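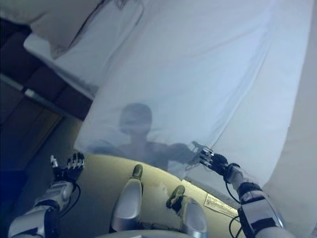 BOLLTHORPE VILLAGE HALL USERS' GROUP
Minutes of the meeting held on October 22, 2025 in the small room

Present: Romain Leclerc (chair), Nantana Hemmin (minutes), and representatives of the playgroup, the drama society, the bowls club, the Inthanon supper club and the parish council.

Apologies: the history society and the Brownies.

1. Minutes of the last meeting
Agreed as a correct record, with one change. Under item 6 the bowls club asked for "carpet" to be replaced by "mats". The carpet belongs to the hall and the mats belong to the club.

2. Matters arising
The side gate has been rehung and now closes. The bill has been paid.
The letter to the county about the blocked drain on Hirach Lane has had a reply saying the drain is on the list. Nantana will write again and ask for a date.
The lost property box has been emptied. Two coats and a cake tin went to the charity shop.

3. Heating
The boiler was serviced in May and passed, but the engineer noted that the pump is noisy and will need replacing. The playgroup reported that the main hall was cold at 9 am on several mornings this month. Romain had looked at the timer and found it still set for the summer. It now comes on at 7.30.
The supper club said the kitchen gets too hot when the hall is comfortable. It was pointed out that the kitchen radiator has its own valve. The supper club had tried it and it would not turn. The parish council representative will bring some oil and have a go.
A quote for the pump has been received from Brarell Heating for £1,123 including fitting. The meeting felt a second quote was needed before spending that much. The bowls club knows a plumber in the next village and will ask him.
Action: bowls club to get second quote. Romain to ask Brarell how long theirs stands.

4. Hire charges
Charges have not gone up for 4 years. Romain proposed that the evening rate for the main hall go up by £2 an hour from January, with the small room left as it is. The drama society said this would be hard on them in the weeks before a show, when they have the hall most evenings. The playgroup was content as it only uses mornings.
After discussion it was agreed that the increase would go ahead, and that any regular group booking more than five evenings in one month would pay the old rate for the extra ones. Agreed, with the drama society abstaining.
The booking form will need altering. Nantana to do this and put the new one on the noticeboard.

5. Storage
The cupboard under the stage was discussed again. The drama society has costumes and flats in there, the playgroup has the sand tray, and the bowls club cannot get at its mats without moving both. Tempers were a little short on this item.
It was agreed to divide the cupboard with tape on the floor. Bowls will have the side nearest the door, the playgroup the middle, and drama the back. The drama society asked that its paint be left upright. Paint is not meant to be in there at all under the insurance, and the society will move it to a member's garage.
The broken trolley is to go to the tip.

6. Chairs
Of the stacking chairs, 33 now have split seats or missing feet. New feet can be bought in bags and are not dear. The split seats are harder – the maker no longer sells them. Romain suggested fitting new feet first and seeing what is left. Agreed.
Users are asked again not to stack chairs against the fire door. The playgroup found them there twice in one week.

7. Kitchen
The supper club thanked whoever mended the hot tap. The large teapot has lost its lid. The fridge is to be left empty and switched on between bookings – a tub of coleslaw had to be thrown out after the harvest lunch.
The club asked if it could keep its rice cookers in the tall cupboard. Agreed, as long as they are labelled.

8. Christmas bookings
The hall is free on both Saturdays before Christmas apart from the playgroup party in the afternoon of the first. The drama society will have the stage from the start of December and will clear it for the carol evening. The parish council will supply the tree as usual and wants it stood to the left of the stage, away from the radiator.

9. Any other business
The car park light stays on all night. Romain to look at the sensor.
The history society sent a note asking for the old hall photographs to be put back up in the corridor. Agreed once the wall has been painted.

The next meeting will be in January, date to be circulated. The meeting closed at 8.50 pm.

Bollthorpe Village Hall, Hirach Lane | Bookings and enquiries: Nantana Hemmin | © Bollthorpe Village Hall Users' Group | Back to top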